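Workshop notebook, Standgate, bench 2
2026-02-02

Bottle prep for the PET offcut trial. Continuing from the September entry, which stopped at sheet stock. Purpose of this round is to settle the order of operations for used drink bottles before they go into the Gevport shredder, and to write down what counts as a clean bottle so that we stop arguing at the bin.

Background for whoever picks this up. A drink bottle is at least three materials. The body is PET. The cap is normally HDPE or PP, and the ring that stays on the neck after the cap is twisted off is the same material as the cap. The label is a thin film, usually PP, sometimes paper, with a strip of glue at the overlap. PET sinks in water. Cap, ring and most label films float. In principle a float tank separates all of it after shredding. In practice our tank is small and the flakes trap air, so PET ends up in the skimmings and we lose it.

Float test on the last mixed batch, shredded with everything on:
in: 4,000 g
recovered as sinking flake, dried: 1,923 g
The remainder was skimmings, fines and whatever stayed in the screen. Not acceptable. Skimmings bag kept under the bench, labeled.

Revised order:
1. Cap off, into the cap tub. Drain upside down over the sink.
2. Rinse, drain again.
3. Label off. Slit along the glue seam, not across the print.
4. Ring off the neck.
5. Squeeze flat, into the PET bin.

Step 4 is the slow one. The ring sits under the threads and above the neck flange, and there is very little room to get a blade behind it. Side cutters with a flush face work if the ring has any slack. Where it is tight, warm water from the tap for a minute, then cutters. The hook knife is faster but it skates on the flange and I do not want it used without the cut glove.

Color matters for sorting afterward. A green ring on a clear neck is easy to see and easy to check. A clear or white ring gets missed, and the flake then has to be picked by hand. Suggest we check necks against the dark mat, not against the wall.

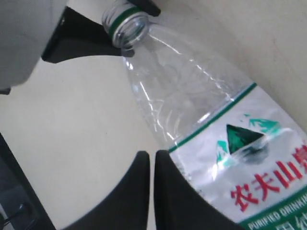
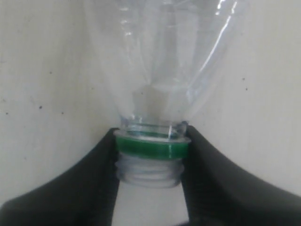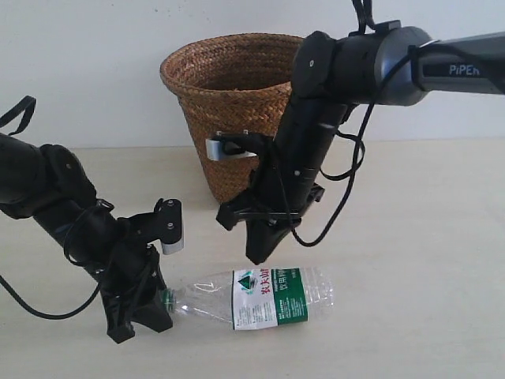 Does the ring have to come off if the cap is already off?
For this trial it does. The ring is cap material, it softens well below the temperature PET needs, and in the pressed sheet it shows as colored smears with weak edges. Cut it off at the bench and drop it in the cap tub.

Label notes. Wide wrap labels come away in one piece if the seam is found first. Printed film goes in the film bag, no exceptions for small pieces – the Grurkitz press picked up a scrap last time and it left a mark on the platen that took solvent to shift. Glue residue on the body is tolerable up to a thumbnail. More than that, hot wash.

Creased bottles: no objection. Thin-walled bodies crease as soon as they are handled and it makes no difference to the flake. What does matter is water held in the folds. Squeeze after draining and leave the neck open. A bottle capped and flattened will hold water for days, and the drying oven is sized for damp flake, not wet.

Weights, single bench session with the revised order:
PET body, cleaned, total: 393 g
caps and rings: not weighed, tub tare missing
film: below the resolution of the floor scale, use the small one next time

Too little to run the shredder on by itself. Hold until the bin is full.

Open items
– Re-tare the cap tub and write the figure on the side.
– Ask Odukoya for the narrow-jaw cutters, catalog sheet is in the drawer.
– Dark mat for the checking position.
– Float test again with ring and label removed. Add one drop of dish soap to the tank to break the air off the flakes. Stir, wait, skim once only.
– Decide whether bottles with a paper label are accepted at all. The pulp clogs the fine screen. I would say no until there is a hot wash that does not depend on the kettle.

Oven left off. Tank drained, screen rinsed and hung up.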